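Bench Assembly Recordings, Stustadlow cell
README and handling rules
Revision of October 23, 2019
Maintained by Niloufar Taheri. Questions about labels go to Nhyira Baidoo.

What this set covers

Two-arm handling of small metal parts on a cloth-covered work surface. The parts are spur gears and a round plate with a central hole. Recordings come from a head view and from wrist views. The rules below apply to anyone who adds episodes, at Stustadlow or at the Lirnau site.

Before recording

1. Lay the cloth so it covers the working area. Light creases are fine. Folds tall enough to stop a gear from lying level are not.
2. Check the finger pads on both arms. Worn edges are accepted if the pad still grips. Write the pad condition in the session sheet.
3. Route cables so neither arm can snag one through its full reach.
4. Keep people out of reach of both arms while the power is on. One operator holds the stop button and does nothing else.

Head and wrist views from the bench:
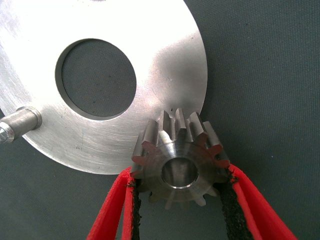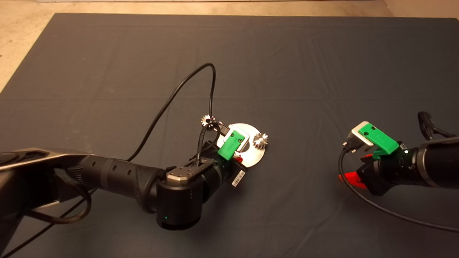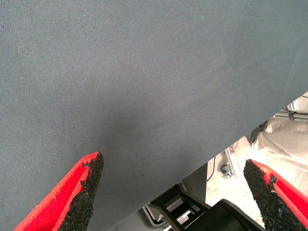
During recording

Keep speed at or below the limit in the cell sheet. Stop if a part leaves the cloth. Do not reach in to correct a part; end the episode, power down the arms, then reset. An episode with a dropped gear is kept and labeled "drop". An episode stopped by hand is labeled "abort" and kept for 10 days, then removed unless Nhyira asks for it.

Wrist views are kept even when they hold no parts. In August we threw out a batch of these and had to record it again, as the Zakaria loader expects every view to be present.

Labels

Each episode gets one outcome: done, drop, abort or unclear. Use "unclear" when two reviewers disagree. Do not guess an outcome from the wrist view alone if the head view is missing.

Known gaps

Glare on the plate can hide its surface marks, so do not use this set for inspection work. Lighting was not measured. The session sheets for 3 episodes are lost; those episodes are listed in missing.txt.

Sharing

Internal use and Vendness only. Check the background for faces, badges and screens before a copy leaves the site. If you find one, send the episode number to Niloufar and hold the copy until she replies.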